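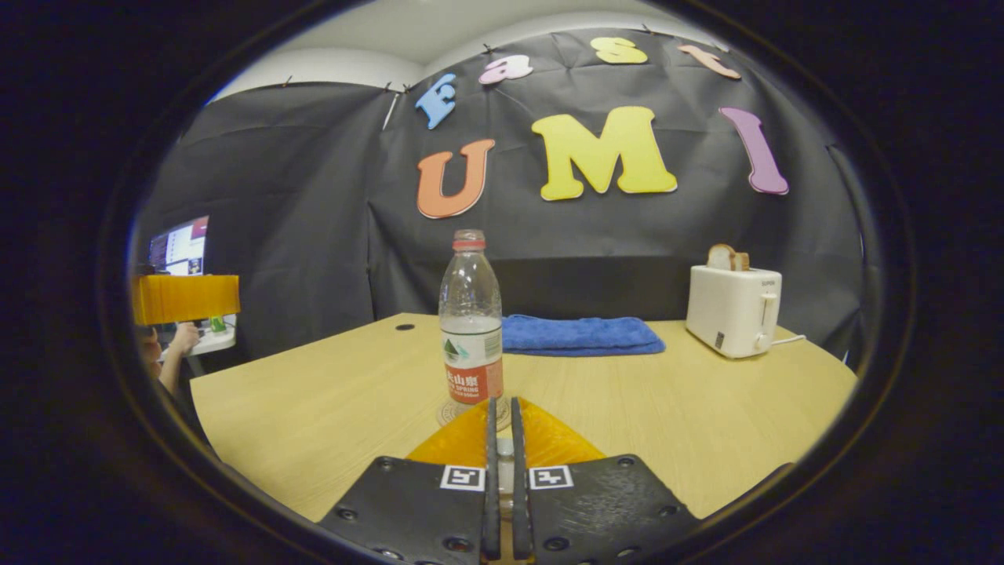
Figure 2. Wooden tabletop with the two-finger gripper in the foreground.

3.2 What the adult beginners told us

I sat in on the piano interviews myself, and I'm glad I did, because the transcripts alone lose a lot. Most of our learners had never touched a keyboard before July, and what they wanted to talk about was practice at home. Kelly Honorato, who ran the Camargo group, had asked everyone to play for 30 minutes a day. Hardly anyone stuck to it. People played in little bursts instead – before work, while the rice was cooking – and then felt guilty about it.

I went in expecting the short-burst players to fall behind on sight reading, as Tomić and Vieira argue they should. In our group they didn't, at least as far as I could hear. Their left hands were shakier, though, and scales were a mess across the board.

We ended up with more than 200 diary entries, and I read every one of them twice. Valquíria Marinho coded them separately, and we disagreed mainly over what to call "noodling" (she filed it under play, I had it under practice). We kept both codes. The teachers' side of the story is in Section 3.3.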